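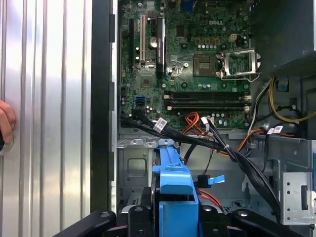

*Inside a Dell desktop, side panel off*

# First singing bowl: metal or crystal? And how do I get it to stop rattling?

**fernandflute**

Hi everyone! I went to my first sound bath in July at the Hirkura studio in Pilkington and I've been walking around humming ever since. I don't have a background in any of this (no Reiki, no yoga teacher training, I can barely sit still for a guided meditation) but something about lying on that floor with the bowls going just settled me, and now I want one for home.

Here's where I'm stuck. The teacher used big white crystal bowls and I loved those, but a friend let me try her hand-hammered metal one and I loved that too. Mine would live on a shelf in an upstairs apartment with thin walls. I'd mostly use it before bed, for a few minutes, plus maybe when my sister visits and lets me practice on her.

Also, when I ran the mallet around the rim of my friend's bowl it sang for a bit and then made a horrible buzzing rattle. Is that the bowl or me? And does the note matter? I keep seeing charts that match notes to chakras and no two of them agree.

## tidepool_hums

Oh, you're in for such a good time! I've been playing for 11 years and I still grin when a bowl catches.

For thin walls and a shelf, go metal. Crystal bowls are gorgeous but they're loud, they take up a lot of room, and one bump against a faucet can finish them. A metal bowl you can pick up, hold in your palm, and play so softly that the people next door won't hear a thing. You can also set it on your chest or belly lying down and feel the hum go through you, and for me that's the best part of having one at home. 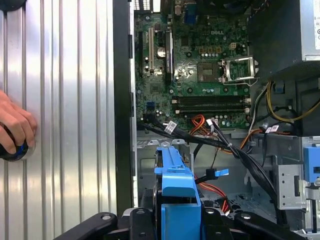 The rattle is nearly always speed and pressure, so please don't blame the bowl yet. What helped me:

- Tap it gently first, then start circling while it's still ringing.
- Go slower than feels natural, then slower again.
- Press in against the side with your whole arm and keep your wrist quiet.
- Keep the mallet upright. If it leans, it chatters.
- When the sound gets big, ease off your speed. Most of us get excited and go faster, and there's your buzz!

If it still rattles, wrap the mallet in suede. My favorite is a suede one from Zistach, and it made a beginner bowl I'd almost given up on sing like crazy.

On the notes, I'd pick with your ears. I know people who are devoted to the charts and get a lot out of them, and I know people who have never looked at one. Play every bowl in the shop and buy the one you don't want to put down. For your sister, keep the bowl off her head and well away from her ears, and ask her before you start if she has a pacemaker or is pregnant. In those cases I'd have her check with her doctor and just play across the room.

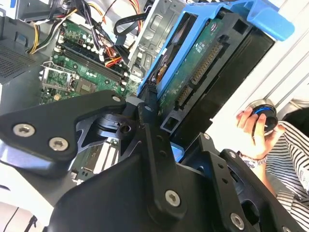 ## quietgong

Crystal. Sorry to disagree, but if that's the sound you fell in love with, you'll miss it every time you pick up the other one. Get a small one with a handle. Mine is a Privier and I play it in an apartment, never had a complaint.

## bramble_and_bell

Both answers made me smile. I have a metal bowl by the bed and borrow crystal ones for groups.

One thing to add about size, as it caught me out. I ordered my first bowl online by diameter and never looked at the weight. It came in at 2000 grams and my hand was shaking after a couple of minutes, so it lives on a cushion now. The one I really use is 1000 grams, and I can hold it through a whole evening sit without thinking about it. If you're shopping online, ask the seller for a recording of that exact bowl, struck once and left to fade. You want a long, even tail.

For bedtime I do 5 soft strikes, and I wait for each one to go completely silent before the next. No rim playing at all. It's so simple and I look forward to it all day! Please come back and tell us which one you pick.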